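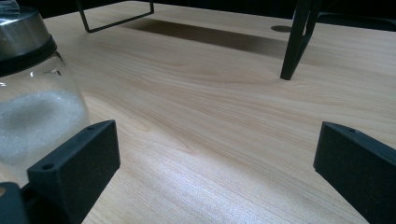
Flora's question was about how far a scratch coat of hardwax oil can be taken before the surface stops accepting a second one. The short answer is that it depends on the sanding grit and on the grain. On flat-sawn boards the early growth takes up more oil than the late growth, and the difference is largest where the figure opens out. Pale timber with curved, looping bands across the middle of the top, like this one, is the usual place to see it: the wide parts of the loops go dull first, while the narrow brown lines hold their sheen for months longer. If you only test the straight grain near an edge you will get an optimistic result.

On 6 December Flora Imrie wrote:

> I have the Sturkholm satin on a kitchen table and it has gone patchy
> after one winter. I sanded to 240 because the shop told me finer was
> better. Second coat sat on top and stayed tacky overnight. Do I strip
> the lot or can I recoat? The tin says 24 hours between coats and I
> gave it that. Also, has anyone compared it with Fimemby? Jessie
> MacAulay said on here that it was the better of the two for tables
> but I can't find the message in the archive.

Taking these in order.

Grit. 240 is too fine for the Sturkholm satin. It closes the surface and the first coat stays shallow. I stop at 120 on softwood and 150 on everything else, and I vacuum and then wipe with a cloth barely damp with water. Let that dry before oiling. A tack cloth leaves residue and I no longer use them.

Tackiness. Overnight tack is nearly always excess film. The drying time on the tin assumes a very thin coat, buffed off, in a room at 18 degrees or better with some air moving. My garage in December does not qualify and I suspect yours doesn't either. Rub the tacky areas with a white pad and a little fresh oil, which softens what is there, then wipe off everything that will come off. Leave it two full days. If a fingernail still marks it after that, scrape and start again.

Stripping. You should not need to strip the whole top. One of the reasons for using an oil in the first place is that it can be repaired locally. Work a whole board at a time, edge to edge, and feather nothing. A patch in the middle of a board will show as a different colour no matter how carefully it is blended.

Fimemby against Sturkholm. Jessie's message was in the thread on bench tops, under the subject line "Ranport thinner", so a search for tables won't find it. Her preference was for the Fimemby where there is standing water and the Sturkholm where there is heat. I have used both and would agree on the water. On heat I could not separate them. I keep a cork mat under the kettle and have stopped worrying about it.

For anyone wanting to run a proper comparison, the method I settled on is as follows. Cut the samples from one board so the grain is comparable. Apply at 10 grams per square metre, weighed, second coat at half that. Cure for three weeks flat, out of direct sun. Place 50 millilitres of water under an upturned glass for an hour and look at the ring under a raking light – overhead light hides nearly everything. Repeat with black coffee and with vinegar. Write the result on the back of the sample in pencil, as marker bleeds through thin stock.

The Zamfir maintenance soap is fine on either product if diluted as directed. Used neat it takes the sheen off.

One safety item, repeated for new subscribers. Oily rags self-heat. Lay them flat outside, single layer, until they are stiff, or drown them in a lidded metal tin of water. Do not put them in the bin wadded up.

Flora, if you recoat, could you note the grit and the room temperature and post them to the list? I have very few results from cold rooms.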